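Washing wool jumpers by hand without shrinking them

Quick version of what I do every October when the knits come out of the loft. Written in a rush, sorry.

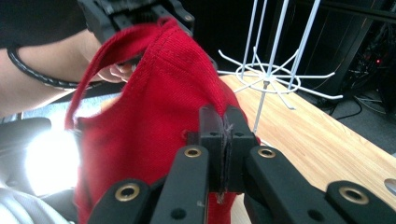

What you need

Big bowl or a clean sink. Wool wash – I use Skandari, any will do. Two old towels. Somewhere flat.

Steps

1. Check the label. If it says dry clean only, stop here.

2. Fill the bowl with 4000 ml of cool water for one jumper. Cool to the wrist, no warmer. Small capful of wool wash, swish it in first.

3. Jumper inside out, push it under, leave for ten minutes. Don't rub. Don't wring. Rubbing is what felts it.

4. Dark colours and reds on thier own, always. Lost a cream cardigan that way.

5. Rinse in water the same temperature. Twice, three times if still soapy.

6. Lift it out with both hands underneath. Never by the shoulders.

7. Lay on a towel, roll up like a swiss roll, kneel on it. Second towel, same again.

8. Dry flat. Pull it gently back into shape, cuffs and hem too. Away from radiators – turn over the next morning.

Marks that wont shift

Dab of neat wool wash on the spot, wait, then wash as above. Catríona Sheehan swears by white vinegar, 500 ml in the last rinse. Works on smells, less so on gravy.

Moths next time.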